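Section 6. Team kit and other red things

Read this section before you put any red garment in with anything you like. Owners of the Zerkmont who skipped it have written to us, mostly in February, and mostly about pink socks.

6.1 Sorting

1. Empty every pocket. Mouthguards survive a wash. Tissues come back as weather.
2. Close zippers and leave buttons open. Fold collars down the way they will be worn, or the collar will pick a direction of its own.
3. Turn printed shirts inside out. Plain ones can go in as they are.
4. Make a separate pile for anything that is red and white on the same garment. This is the pile the rest of the section is about.

NOTE: "It's been washed before" is no guarantee. A red jersey can behave well for a whole season and then let go in the spring.

6.2 Testing for color

1. Wet a hidden seam with cold water.
2. Press a white rag against it and count slowly to 30.
3. If the rag stays white, go on to 6.3. If it doesn't, wash the garment alone and stop lending it to people.

6.3 Loading the basket

Use a basket with holes in the sides and bottom. Solid tubs look tidier, and by morning they smell like the inside of a shin guard.

1. Put the basket on the floor next to the machine, with both handles clear.
2. Drop the clothes in loosely. Don't fold them. Folding at this stage is a hobby.
3. Stop before the pile reaches the rim. You should be able to lift the basket by its two handles without a sleeve trailing behind you down the stairs.

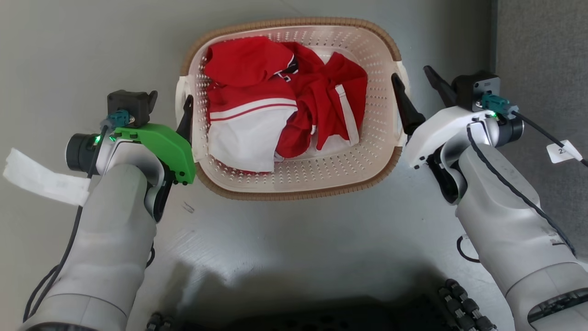 4. Shake each piece once as it goes into the drum. Sleeves like to swallow their own cuffs, and a cuff in a sleeve is still damp on the second day.

CAUTION: Don't leave wet red and white clothes sitting together in the basket, even for the length of a phone call. Most of the damage we hear about happens after the cycle has finished.

6.4 Choosing a program

1. Turn the dial to 2 (Cold, Colors).
2. Press Spin until the low setting lights up.
3. Add half the usual detergent - the full scoop is for mud, and you know who you are.
4. Press Start.

If the display shows 1197, the door isn't shut. Push it until it clicks. Pushing harder after the click does nothing for the machine, though Verena Lanz on our service desk accepts that it may do something for you.

For drying, see Section 7. Keep red pieces out of direct sun unless you would prefer them orange.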